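Section 4. Setting up the Votus frost alarm in a potato field

Read section 3 first. Probes need a full charge before they go out, overnight is best.

4.1 Placing the probes

1. Walk the field and find the low spots. Cold air sits there. Put probe A in the lowest one.

2. Push the spike in until the collar touches soil. Sensor head level with the top of the ridge, not higher.

3. Probe B goes on the slope, no more than 200 yards from A. Further than that and they drop each other.

4. Keep both clear of hedges and irrigation pipe.

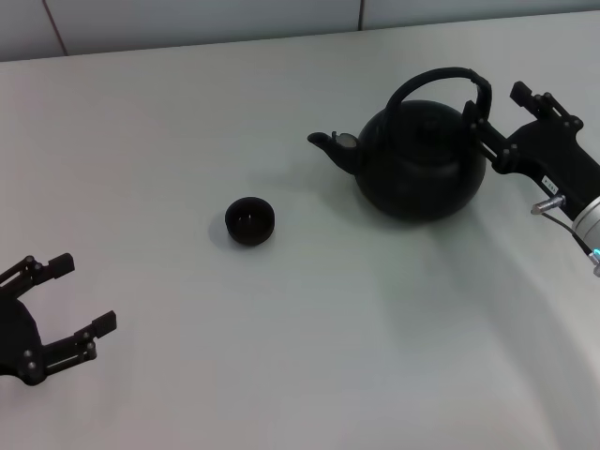

5. Turn the collar a quarter turn to wake the probe. Green light, three blinks. Red means low battery — take it back in and charge it.

CAUTION: Do not hammer the spike. Stony ground, make a pilot hole with a bar. Bent spikes aren't covered.

4.2 Pairing with the base unit

1. Plug in the base indoors, near a window facing the field if you have one.

2. Hold PAIR for 8 seconds. Screen shows SEARCH.

3. Wait for A and B to come up. Can take a few minutes, dont press anything.

4. If only one shows, move the base and start again from step 2. Error 213 is a signal fault. Error 455 is a probe that was already paired to another base, reset it as in section 7.

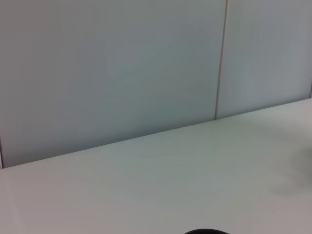
4.3 Alarm temperatures

1. Menu, Alarms, Crop, Potato (early).

2. Set first alarm to 36 F. Gives you time to get the fleece on.

3. Set second alarm to 32 F. This one repeats until you press OK.

4. Fleece already down? Switch COVER to on. The probe under the fleece reads warmer than open air and the unit alows for that.

Note: growers at Cisstead run the first alarm at 38 F on the bottom fields. Slow to cover, big acreage. Your call.

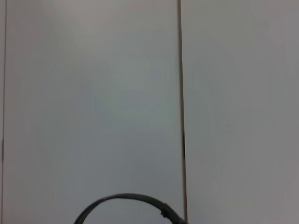
5. Press TEST. Base should beep and your phone should get a text. No text, check the number was entered with the area code.

6. Leave it running one full night before you rely on it. Check the log in the morning, both probes should have a reading for every hour.

Note: after planting or ridging up, check the probe height agian. Soil moves.

Problems with this section, ask for Brahim Younis on the support line.

Section revised Friday, January 23, 2026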